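# Wiping demos by teleop: policy presses down and stalls next to the puddle
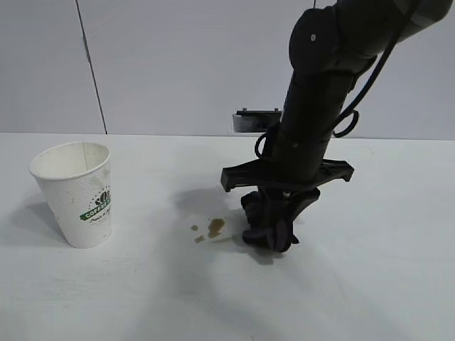 *Fixed camera, gripper down just right of the spill, cup at left.*

I'm recording teleoperated demonstrations of a table-wiping task. The arm has a multi-fingered hand, and I drive it from a Skamora leader arm with a glove for the fingers. Logging is done with Vumow at the default rate. The target is a small coffee spill on a white tabletop, with a paper cup standing off to one side that must not be touched.

I have 68 demos so far. After training, the policy goes to the right general area, curls the fingers, presses onto the table and stays there. Sometimes it drifts a centimeter or so. It almost never makes the sideways stroke. Training loss looks fine and replaying a recorded demo open loop works, so I don't think the controller is the problem.

Things I have tried:

- training for twice as long
- dropping the camera on the arm and using only the fixed one
- lowering the table contact height by 2 mm (worse, the hand stuck harder)

Is this a data problem or a contact problem? And would guiding the arm by hand give better strokes than the remote setup? I can switch it to gravity compensation, but then my own arms are in view of the fixed camera.

– pelt_wheel

---

## Answer 1 (accepted)

Mostly data. Look at the commanded velocity in your demos between first contact and the start of the stroke. With a leader arm and no force feedback, operators touch down, stop, check the screen, then move. If that pause is long, a large share of your contact frames carry the label "hold still". A policy that sees one frame at a time can't tell the start of the pause from the end of it, so it holds.

What I would do, in this order:

1. Plot hand height and lateral speed for each demo. Mark the contact time.
2. Trim the pause. Cut any stretch after contact where the speed is under your noise floor, but leave a few frames so the transition isn't a jump. Check the trimmed command stream before you replay it on hardware.
3. Retrain on the trimmed set before recording anything new.
4. Then record more, with the approach and the stroke as one motion. Practice it without logging first. Throw away demos where you hesitated.

On quantity: 68 is thin if the spill moves around between episodes. We needed 200 for a comparable task on the Gaillard bench, with the cup position varied as well. If your cup is always on the left, the policy may be using it as a landmark. Move it, and include episodes where it stands close to the stroke path.

Two notes on the cameras. A light tan liquid on a white surface can be low contrast once the arm's shadow falls over it, so check the image at the resolution the network gets, after downscaling. Small droplets can vanish completely. Also keep the arm camera. The hand can hide part of the spill from a fixed view at exactly the moment you need to see it.

Hand guiding gives smoother contact, but you pay for it in the images. If you want to use it, guide once to record joint trajectories, then step out and replay them with the cameras logging. Reset the spill as closely as you can before the replay.

– Thaddäus Gasser

> **Comment, pelt_wheel:** Median pause was a bit over a second. Trimmed it and retrained, and it strokes now on most runs. Still misses the smaller drops. Will look at the downscaling next.

> **Comment, Thaddäus Gasser:** Crop before you downscale. Most of that image is bare tabletop and wall.

---

## Answer 2

Agree on the pause. I'd also lower the stiffness along the table normal. With a stiff position controller, pushing a curled hand 2 mm further into a table just gives you more friction, and the sideways command isn't big enough to break it loose. Your replay works because the full recorded command is large. The policy's averaged one is smaller.

In Kunow it's the per-axis gain setting. I run z at a quarter of x and y. Change it before you record the new set, or the old and new demos won't match.

---

## Answer 3

Had the same thing on version 7 of our setup, went away after I recalibrated the glove. Maybe try that.

> **Comment, pelt_wheel:** Recalibrated before every session, no difference here.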